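Section 7. Control Box, Height Presets and Bench Adjustment

Applies to Zinutura Karkura electric benches with the Cabello handset. For benches fitted with the older Govard two-button switch, see the leaflet packed with the switch. The leg frame and bench top must be assembled as described in Sections 4 through 6 before you begin.

Revised July 17, 2019

Before you start

You will need the control box, the handset with attached cable, the power cord, two motor cables, the cable tray, a No. 2 Phillips screwdriver and a tape measure. The motor cables are identical and may be used on either leg.

CAUTION: Do not connect the power cord until step 9. The legs can move as soon as the control box has power.

CAUTION: The rated load is 209 lb, spread evenly over the top. The rating includes vises, shelves, drawers and anything else fixed to the bench. Do not stand, sit or kneel on the top.

NOTE: If the bench was stored in an unheated space, leave the control box at room temperature for two hours before connecting it.

Mounting the control box

1. Find the four pilot holes under the bench top, next to the rear crossbar.

2. Hold the control box with the row of sockets toward the rear of the bench. Fasten it with the four 5/8 in. screws from bag C. Tighten by hand. A powered driver can strip the pilot holes.

3. Fasten the handset under the front edge with the two screws from bag D. Either the left or the right position may be used. The front face of the handset should be level with the edge of the top. A handset that sticks out past the edge will be struck by chairs and carts.

4. Run the handset cable along the underside of the top and clip it at each adhesive pad. Do not route it across the leg brackets.

Connecting the legs

5. Push one motor cable into socket M1 and the other end into the left leg (viewed from the front). The plug is keyed and clicks when seated.

6. Repeat with socket M2 and the right leg.

7. Push the handset plug into socket HS. Socket AUX stays covered unless a second handset is installed.

8. Place the slack from all cables in the tray and close the tray cover. Leave a loop of 4 in. at each leg so the cable is not pulled tight when the bench is raised.

9. Connect the power cord to the control box first, then to a grounded wall outlet. The display shows two dashes.

NOTE: Do not use a power strip that lies on the floor. Mount the strip to the underside of the top, or plug the bench directly into the wall. The power cord must reach the outlet with the bench at full height.

First reset

The control box does not know the position of the legs until a reset has been done. Until then the bench moves only down, at half speed.

10. Remove everything from the top and from the space under the bench.

11. Press and hold DOWN until the legs stop. Release the button.

12. Press and hold DOWN again for 7 seconds. The display shows RST, and the legs move down slightly, then up slightly.

13. Keep holding DOWN until the display shows a height. Release the button. The reset is complete.

If the button is released early, the display returns to two dashes. Repeat from step 11.

Checking the displayed height

The factory setting assumes a top 1 in. thick and no casters. With a thicker top, or with the caster kit, the displayed height will be lower than the true height. Measure from the floor to the upper surface of the top at the front edge.

14. Press and hold M until the display flashes.

15. Use UP and DOWN to change the number to the height you measured. The legs do not move while the display is flashing.

16. Press M once to store the new value.

To switch between inches and centimeters, press M and DOWN together. The lowest height with a standard top and no casters is 71 cm. The change of unit does not affect stored presets.

Setting the working height

The correct height depends on the work and on the person doing it. Set the height with the parts, fixtures and hand tools in place. A height set over an empty top will be too high once a fixture is added, because the hands then work above the bench surface.

General guidance for standing work:

Precision work (small parts, inspection, soldering): 2 to 4 in. above elbow height. Provide a padded edge if the forearms rest on the top.

Light assembly and packing: 2 to 4 in. below elbow height.

Heavy work with downward force: 6 to 8 in. below elbow height.

17. Stand at the bench in the shoes normally worn for the job. Let the upper arms hang and bend the elbows to a right angle. Measure from the floor to the underside of the elbow.

18. Add or subtract the amount given for the type of work. Where a fixture is used, also subtract the distance from the bench surface to the point where the hands work.

19. Move the bench to the result and carry out one full cycle of the task. If the back or neck bends forward to see the work, raise the bench 1 in. and try again. If the shoulders lift, lower it 1 in. Anything worn on the head during the job should be worn for this check, as added weight in front of the face changes the angle at which the neck is comfortable.
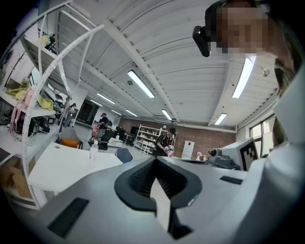 Storing presets

The handset has four memory positions, numbered 1 to 4. Presets remain stored when the power is disconnected.

20. Move the bench to the required height.

21. Press M. The display shows S and a line.

22. Within 5 seconds, press the number of the memory position. The display shows S and the number, then returns to the height.

To move to a stored height, press and hold the number until the bench stops. Releasing the button stops the bench at once. One-touch travel is switched off at the factory and should stay off where the bench is shared.

Shared benches: write the preset numbers and the task for each on the blank card supplied, and fix the card inside the cable tray cover or next to the handset. Preset 4 is normally kept for the lowest safe position, used for cleaning and for moving the bench.

Setting travel limits

Set an upper limit if there is a shelf, lamp or duct above the bench, and a lower limit if there is a drawer unit or bin below it. Leave 2 in. of clearance in both cases.

23. Move the bench to the upper limit. Press M, then hold UP until the display flashes twice.

24. Move the bench to the lower limit. Press M, then hold DOWN until the display flashes twice.

To clear both limits, press M and hold UP and DOWN together until the display flashes four times. A reset also clears both limits. Check them after any reset.

CAUTION: Limits protect only against fixed objects at known heights. Look above and below the bench each time it is moved.

Handset lock

Press and hold UP and DOWN together for 5 seconds to lock the handset. The display shows LOC. Repeat to unlock. Lock the handset when the bench is left unattended in an area open to visitors.

Display codes

HOT: The motors have exceeded the permitted run time. Leave the bench for 30 minutes with the power connected. The code clears by itself.

E01 or E02: Fault on leg M1 or M2. Disconnect the power, reseat the motor cable at both ends, reconnect and carry out a reset.

E07: The legs are at different heights. Remove the load and carry out a reset. If the code returns, check that the floor is level and that the glides have been adjusted as described in Section 5.

E11: Overload. Reduce the load. Do not carry out a reset with the load in place.

If a code remains after the steps listed, disconnect the power cord and contact the supplier. Have the serial number ready. It is printed on the label on the underside of the control box.

Continue with Section 8, Shelf and Lamp Uprights.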